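## 4. The Kistard Build

### 4.1 Space and budget

Kistard was put together in the shared workshop at Skurnham, in a bay that had been promised to us for a month and to a kayak for longer. The kayak moved in March. The total budget for everything other than the arm was $4,000, and a good part of that went on items we had listed in the proposal as "sundries." The arm was bought used. It answers to James in the control software, a name it had when it came to us and which we could not find the setting to change.

The task is simple to state. A set of boxed snacks stands on a store-type shelf, several flavors side by side with more of the same behind, and the arm is asked to take hold of one named box from above. Earlier work (Section 2) treats the shelf as a fixed thing with known dimensions. Ours was bolted up by two of the authors on a Sunday, and we make no such claim for it.

### 4.2 Shelf and arm

The uprights are slotted steel and accept a shelf board at fixed steps. Our first plan put the upper board at the height a shopper would find natural. This left the elbow of the arm trying to share space with the lower shelf, and on the second day it did share space with it. We dropped the board by one slot and moved the base of the arm back, then moved it forward again when Price pointed out that it could no longer reach anything worth having.

The fingers on the gripper are short. Longer ones were tried and could be driven down between two cartons with great confidence, where they stayed. A short finger has less to get stuck, and it leaves the top edge of the carton where a person standing nearby can see what is about to go wrong.

Cable routing took more time than the motion planner. The gripper cable runs outside the arm, and any route that was slack enough for the far corner of the shelf was also slack enough to catch on the near one. We tested a spring reel, two kinds of clip, and a length of elastic from the sewing bench. The present route is a compromise. It has failed less often than the others, and the elastic has been returned.

### 4.3 Stock

We used real retail cartons. Foam blocks are lighter, cheaper, and all the same size, and results on foam blocks are accordingly excellent. Retail cartons bulge, lean on each other, and have flaps that open when squeezed at the wrong place. Several look alike from the front apart from color and flavor name, which gave the label reader something to do.

One condition of the workshop's food policy was that stock be kept closed. Compliance was good until the third week.

### 4.4 Software and procedure

Perception and motion run under Kikska, our own set of scripts, so called because Maddocks had already made the folder. At the start of a trial the operator types a product name. The system finds the matching front, estimates the top edge, and plans a downward approach. An operator keeps one hand near the stop button throughout. We report operator stops as failures, including the two where the operator was startled by the table saw next door.

We ran 126 trials. Between trials the cartons were straightened by hand to the extent that the person on duty could be bothered, which we record here as a source of variation. Clearance between neighboring cartons was set at 5 mm at the start of each session and was never 5 mm at the end of it.

The blue sea salt carton (Figure 4) served as the reference item. Its color is easy to pick out against the cheddar flavor, and it was the flavor people were least likely to take home.

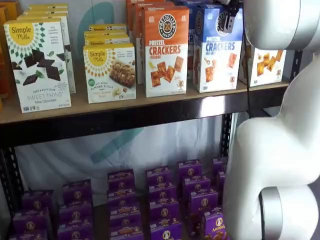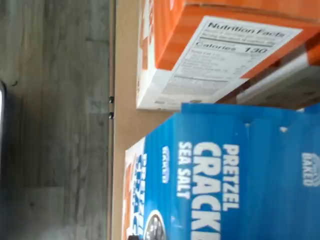
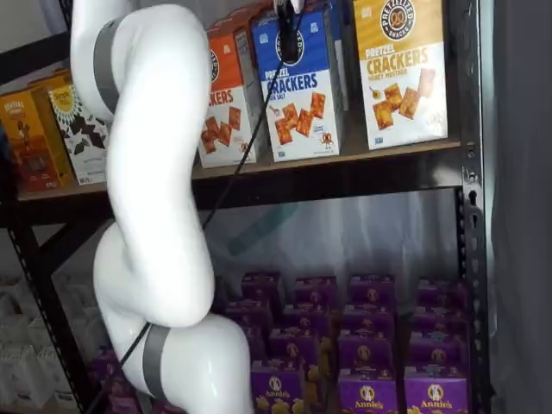 **Figure 4.** The sea salt carton with other cartons near it. The first and last views include the arm and the packed lower shelf; the middle view is close in and turned on its side.

**Could the same build be done with a smaller arm?**

A smaller arm would do for a single shelf if the base were mounted close to it and the cartons were light. Reach is the limit to check first, measured to the back row with the gripper pointing down, and the payload figure should be read with the weight of the gripper already taken off. We would still plan the cable before buying anything, and would budget for a second cable.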